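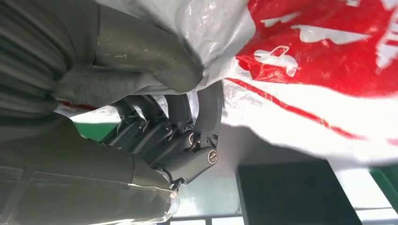
Issue No. 60

Usetti Bench Notes: Grip, Film and the Parcel Station

By Dymphna Keogh
19 May 2026

Home | Bench Notes | Parts Lists | Archive | Contact

The previous issue closed with the parcel station assembled and the hands not yet fitted. This issue covers the period since then, and in particular the handling of plastic mailers, which has taken up nearly all of my allotted time at the Latbridge shared workshop. Readers who have written to request an account of the software are asked to wait for a later issue.

The purpose of the build remains as first stated. A mailer is to be lifted from a crate, set on the scanning plate with its code facing up, and passed on to the conveyor. Boxes are excluded at this stage. Mailers were selected as the harder case, and I have had occasion to regret the choice.

Thumb pressure

The hand closes with four jointed fingers against one thick thumb. On cardboard the thumb setting made little difference. On thin film it governs the entire grip. When the thumb presses hard, the film gathers into tight creases under the tip, and any code printed nearby is pulled out of shape. When it presses lightly, the bag slides out under its own weight.

The setting now in use was reached by lowering the closing force in small steps and recording the result at each one. The test series in April consisted of 227 lifts. Of these, 196 ended with the mailer on the plate. The remainder were dropped, with one exception, in which the bag was delivered to the inside of my sleeve.

The thumb casing has picked up a number of pale scuffs. They do not affect the grip and will not be painted over. A member asked whether a rubber sleeve had been considered. It was tried for one evening and removed, as the film stuck to it and would not let go when the hand opened.

Placement on the plate

Setting the mailer down is a task for the left arm. The fingers curl over the left edge of the bag and hold it against the plate while the right hand stands ready. An earlier sequence let go at once and withdrew, and the film sprang back into whatever fold it preferred. The left hand now stays in place for a short pause. The pause costs time and I have accepted the cost.

A bag need not lie square to the plate. Some angle is tolerated, and so are wrinkles, provided they do not cross the code. I had spent two sessions on a routine to straighten every mailer before I tested whether straightening was required. That routine has been withdrawn from the Stusto scripts and filed with the other withdrawn routines, of which there is now a respectable collection.

The cover on the right forearm has been left open for access to the wiring. It will be closed when the wrist cable has been rerouted. At present the cable makes a wide loop outside the arm, and I am not satisfied that it will clear the crate at full reach.
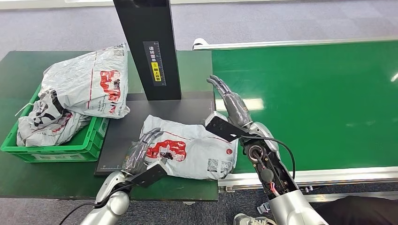 Crate and conveyor

The green crate stands to the left of the plate. Its position was marked out twice and moved both times. The present arrangement lets a mailer hang over the rim without touching the plate, a fault that accounted for several false starts in the records.

The conveyor has required little attention. Its surface is smooth enough to throw a glare from the overhead lights, and a matte cover for the lamp has been requested from Ó Néill, who supplied the rails. No delivery date has been given.

Work outstanding

The wrist cable comes first. After that, the station is to complete 100 consecutive placements without help from me, and the full record will be printed in these notes whatever it shows. Members wishing to attend should write in advance and keep their sleeves rolled up.

7 comments | 12 shares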